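Purkden Annex, second floor
Workplace electrical and fire safety checklist, with inspector comments
Inspection date: 15th August
Previous inspection: December

Marks: S = satisfactory, A = action needed, N = not applicable

1. Exits and routes

1.1 Exit doors open fully without a key — S
1.2 Corridor width kept clear — A
Comment: Flattened cartons stacked outside room 8 reduce the usable width. Same finding in December. Remove and keep the wall side clear.
1.3 Exit signs lit — S
1.4 Stairwell free of storage — S

2. Fire equipment

2.1 Extinguishers on hooks, pins in place — S
2.2 Inspection tags current — A
Comment: Tag on the kitchen unit is unreadable. Pressure gauge is in the green. Replace the tag at the next service visit by Simanjuntak.
2.3 Clearance below sprinkler heads — A
Comment: The site rule is 600 mm. The top shelf in the supply closet leaves 200 mm. Lower the shelf or take it out.
2.4 Smoke detectors uncovered — S

3. Cords and power strips

3.1 No power strip plugged into another — A
Comment: One case, under the window desks. Corrected during the visit.
3.2 Cords free of cuts, tape repairs and crushed sections — S
3.3 No cords under mats or through doorways — S
3.4 Extension cords not used as permanent wiring — A
Comment: The cord feeding the Osow label printer has been in place since before the December visit. Request a fixed outlet.
3.5 Breaker panel labeled, door closes — S
Comment: Circuit 8 relabeled by hand. Legible, but the directory card inside the door still shows the old use.

4. Portable computers and battery devices

4.1 Used and charged on a hard, flat surface — S
4.2 Vents not covered by paper, cloth or bags — S
4.3 No swelling, lifted keys or gap along the lid — S
Comment: Check with the lid closed and the machine flat on a table. A swollen battery usually shows as a rocking base or a lid that no longer sits level.
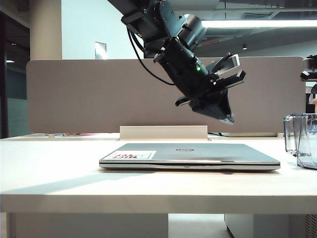 Drolen replied on the draft that item 4.3 should also cover spare batteries kept in drawers, as two were found there after the last inspection and neither was on the equipment list. Accepted. Item 4.4 has been added.

4.4 Spare batteries listed, terminals covered, stored away from paper — A
Comment: Not listed at the time of the visit. Terminals covered on all units seen. Storage drawer also holds envelopes — move one or the other.
4.5 Chargers match the device rating plate — S
4.6 Damaged batteries held for disposal in a metal container — N

5. Kitchen and break area

5.1 Microwave and kettle plugged directly into wall outlets — S
5.2 GFCI outlet trips and resets — S
5.3 Space heaters — N

Open actions: 1.2, 2.2, 2.3, 3.4, 4.4
Closed during visit: 3.1
Items 1.2 and 2.3 to be cleared first. Recheck of open actions before the December inspection.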